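Clear, Frosted, Dimpled: Reading the Surface of Plastic

Most households sort plastics by shape. Kathleen Hennessy, who tests packaging at Flidell, sorts them by how they pass light. Her reference shelf holds 200 pieces, and the frosted ones take up most of her time.
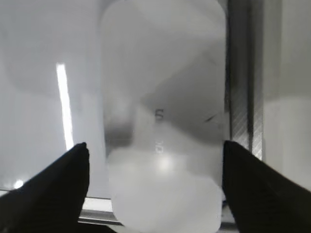 Liam Ní Bhriain

A milky wall scatters light, so whatever stands behind it blurs. It also makes the fill level hard to judge. A whiter zone near the base may be contents, or it may be the wall itself. Moulded characters are little help where contrast is low: on a pale bottle they can be close to illegible. Hennessy tilts the piece under a lamp and reads the shadows.

Raised texture is a separate matter. A regular grid of small dots breaks up reflections, while a smooth edge beside it returns a hard bright line.
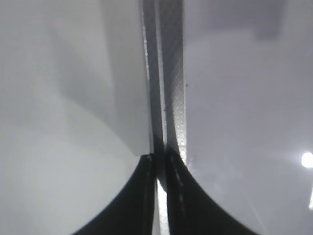 Words by Liam Ní Bhriain

Texture is logged by pitch and by height. The Flidell register runs to 1,571 entries, of which 81 are dotted. Samples are viewed from 2 angles, as dots that stand out in side light can vanish when lit from the front.

Clear plastic shows the most and misleads the most. Flat panels bend the outline of anything seen through them, and a straight edge behind can appear stepped. Haze may sit on either face of the wall. Hennessy wipes the outside first, then looks again.
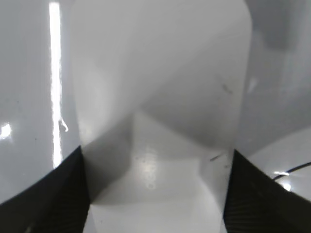

Clear plastic with a pale surface showing through its lower half.

The register is next revised in January, when the tinted pieces will be added.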